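# Backup server drops a drive overnight

**Opened by:** Citlali Carrillo
**Date:** November 15, 2018
**Status:** Solved, leaving it open a little longer

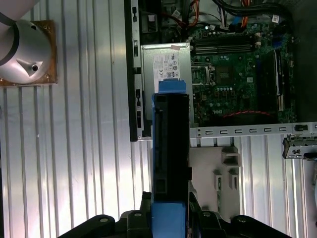

The nightly backup from Zavala has been dying partway through, always during the big photo archive job and never during the small ones. The log says the destination "went away," and when I log in after breakfast the second drive is missing from the list. A reboot brings it right back, healthy as anything. I love a puzzle like this, so I'm writing down every step in case it helps the next person!

**What I knew going in**

- Two data drives in the backup machine (we call it Junden), mirrored.
- Only the second one vanishes. The first has never missed a night.
- The photo job moves over 225 GB. Everything else is tiny.
- Drive self-test: passed, short and long. No bad sectors, no pending sectors.
- The CRC error count on the second drive was climbing. This is the good clue, and I walked right past it for two evenings.

**Try 1 - power saving settings**

Turned off drive sleep in the system settings and again in the BIOS, where it was hiding under a different name. Ran the photo job. It died at nearly the same spot. So sleep isn't it, but I left it off anyway (the fan noise doesn't bother me and the drives wake up faster for the morning check).

**Try 2 - swap the bays**

Shut down, moved the second drive to the first bay and the first to the second, booted up, ran the job again. This was the fun one, because the fault stayed with the bay! The drive that had been perfect for months disappeared, and the "bad" drive sat there happily writing away. I may have cheered. That clears the drive itself and points to the cable, the port or the power lead.

**Try 3 - new data cable**

Pulled the old SATA cable from the second bay and found it bent hard right behind the plug. I put in a spare from the Plumow box, the kind with the metal clip, and routed it in a wide loop. Same port, same power lead, so only one thing changed.

Photo job finished in 6 hours with no dropouts. CRC count hasn't moved since. Ran it again the next night and got a clean finish then too.

**Try 4 - put the old cable back**

Yes, on purpose. I wanted to be sure I hadn't fixed it just by reseating the plug. The drive dropped out before the job was even halfway. Old cable is now cut in half and in the recycling, so it can't sneak back into the spares drawer.

**Notes for whoever runs Dindel**

That machine was built from the same batch of parts, so please check the CRC count there before the December archive run. It's attribute 199 in the SMART table. The raw number never goes back down, so an old high number is fine. What you're looking for is whether it grows after a big copy. Write it down before and after.

**Still to do**

- [x] Rebuild the mirror and run a full verify
- [x] Restore a test folder from the new backup and open the files
- [ ] Order more clip-type cables
- [ ] Set up an email alert for when a drive goes missing, so I'm not finding out over coffee

I'll close this once the alert is working.

*Citlali*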